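Visit report: Dadener returns center, Skavura
Tudur Bellis
September 11, 2020

The Dadener site in Skavura takes back unsold and returned goods from retailers, sorts them, and sends most of them out again as mixed wholesale lots. The visit covered receiving, grading, rack storage and dispatch. Charmaine Zwane, who runs the floor, led the tour and answered questions during and after it.

Building

The site occupies the former Tshabalala furniture warehouse on the east side of town. The shell is a single-story steel portal frame with a concrete slab floor. The original loading face had three docks. Dadener added two when it took the lease, making five. Two of these are fitted with levelers and handle full trailers. The others are at van height.

Heating is limited to the grading room and the offices. The rack hall is unheated, and winter temperatures there have caused trouble with adhesive labels. A batch applied in January lifted at the corners and had to be replaced with a freezer-grade stock. The same stock is now used all year so that only one type needs to be ordered.

Receiving

Inbound loads arrive with a manifest about half the time. Where there is one, the receiving clerk checks pallet count and condition only, and the contents are reconciled later at grading. Where there is none, the load is entered under a blank receipt number and held in the marked area behind dock 1 until the sender confirms ownership. The hold limit is 14 days. After that the load is offered back at the sender's cost.

Pallets over the rack limit are broken down on the floor. Cartons are weighed on a platform scale reading to 100 kg, and the weight is stored with the receipt. Zwane uses the stored weight mainly to settle disputes with carriers.

Grading

Grading takes up the largest share of labor. Mixed cartons are the slow part: stationery, small household goods and fasteners often come back in the same box, with the retail packaging open or missing. Each item gets one of four grades. Grade A is sealed and saleable as new. B is open but complete. C is usable without packaging, and D goes to recycling.

Loose items cost more to handle than they return unless they are grouped. The site groups by type and size before grading. Sealed boxed goods skip this stage and go straight to a barcode check.
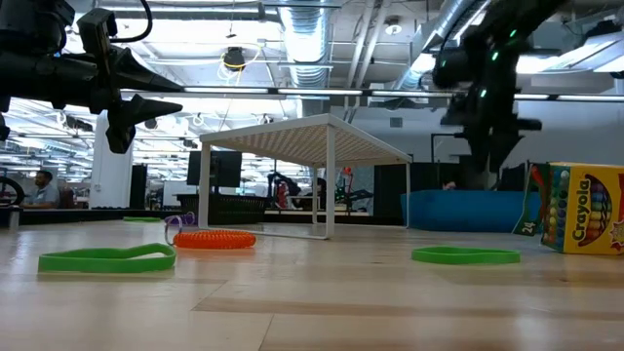 Rubber bands, a coiled keychain and a Crayola box on a tabletop, with a low white shelf behind.

Grading rules are kept in a printed binder as well as in the stock system. The binder is the master copy. I asked why, and was told that the system allows one photograph per item type and the graders wanted several. The binder is revised twice a year and old pages are destroyed.

Disagreement between graders is measured by passing a sealed test carton through both shifts and comparing the results. Most of the difference falls between B and C. A written rule on what counts as complete has reduced it. For example, a set with a missing instruction sheet is still B, while a set with a missing part is C.

Rack storage

Graded stock moves to the rack hall, which has 3188 numbered locations on conventional selective racking. Location codes run aisle, bay, level, position. Fast-moving lines are held on the two lower levels. Stock is tracked in Idila, a warehouse package that Dadener runs on its own server, with handheld scanners on the floor.

Small goods are kept in plastic bins with a location label on the short end. Bin size is set by the shelf pitch, and overfilling is the most common fault found at audit. A lid that doesn't close hides the label of the bin above when viewed from the aisle, and pickers then scan the wrong code. The audit sheet has a separate line for this. 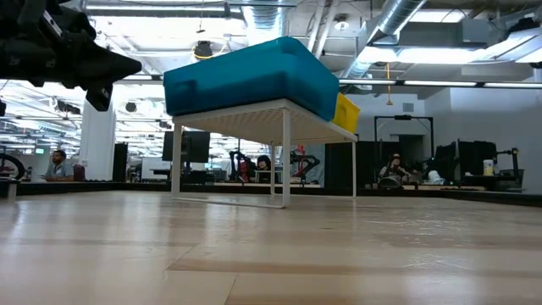

Dispatch

Lots are made up by value band and packed on stretch-wrapped pallets. Each pallet carries a contents sheet in a clear pocket on two adjacent sides. Buyers collect by appointment, with slots released the previous afternoon. Missed slots are charged after the second occurrence.

Waste

Cardboard is baled on site and collected weekly. Grade D plastics are separated into rigid and film. Mixed-material items are the unsolved part of the stream and go out as general waste. Zwane is comparing quotes from two dismantling contractors but had no figures she could release.

Points to follow up

Request a copy of the current grade definitions.
Ask for the label stock specification and the supplier's minimum order.
Check whether Idila can export receipt weights by carrier.
Confirm the hold rule for loads with disputed ownership.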